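Agnese Liepiņa has hemmed, patched and taken in other people's clothes in Rollstead for most of her working life. She learned from an aunt, who paid her in bus fare.

"I was slow," she says. "My aunt would unpick a whole seam and hand it back to me. I cried over a zipper once."

She started Fikre with Tiruwork Mekonnen, a former coat maker, in two rooms over a bakery. Last year they took in 2,034 pieces. Most were pants. A plain hem still brings in more money than anything else they do.

Liepiņa would like people to come in sooner. A small hole under the arm can be closed in minutes, she says, but customers tend to wait until it has spread into the sleeve. T-shirts are the hardest to price.

"The shirt cost less than my time. I tell them that. Some of them want it fixed anyway, and then I fix it."

Jeans are simpler. She patches from the inside, using denim cut from pairs past saving, and asks that everything be washed before it comes in. Mekonnen handles linings and won't touch leather.

They have no plans to grow. In April the rent went up, and they raised the price of a hem by $2.

"I thought we would lose people," Liepiņa says. "One man complained. He came back with three pairs."
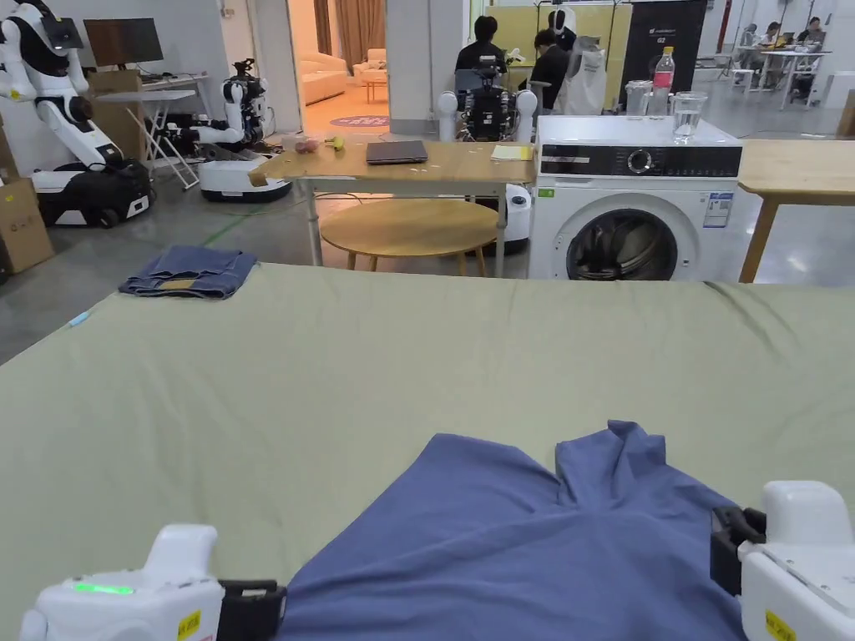 Folded jeans and a blue garment on a covered table.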